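Wikar Adds Wooden Hangers to Garment Care Range for Furnished Rentals

FIRDEN, April — Wikar, a supplier of household fittings to furnished rental properties, has added a wooden clothes hanger to its garment care range. The hanger has a curved top bar and a dark brown gloss finish, and is intended for shirts and light knitwear.

The product replaces the wire hanger supplied in earlier bedroom packs. Wikar surveyed 241 tenants before the change. Marks at the shoulder seam were the most frequent complaint, followed by shirts slipping to the closet floor.
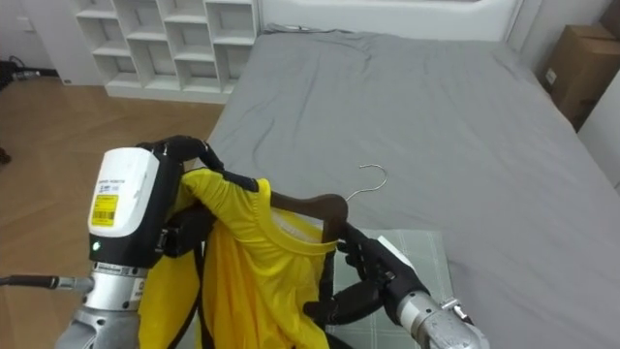 Wikar recommends laying the shirt on the bed, opening the collar and inserting the hanger one shoulder at a time. The seams should sit at the ends of the bar before the garment is moved to the rail.

"Most stretched necklines come from forcing the hanger through a closed collar," said Ladi Ogbonna, product manager at Wikar. "The care card now covers this step — the old one did not."

The hangers ship in sets of 13 or in cartons of 100. Orders placed through the distributor Mendes are delivered within five working days. Replacement care cards are available on request.

Press contact: Rhydian Gittins, Wikar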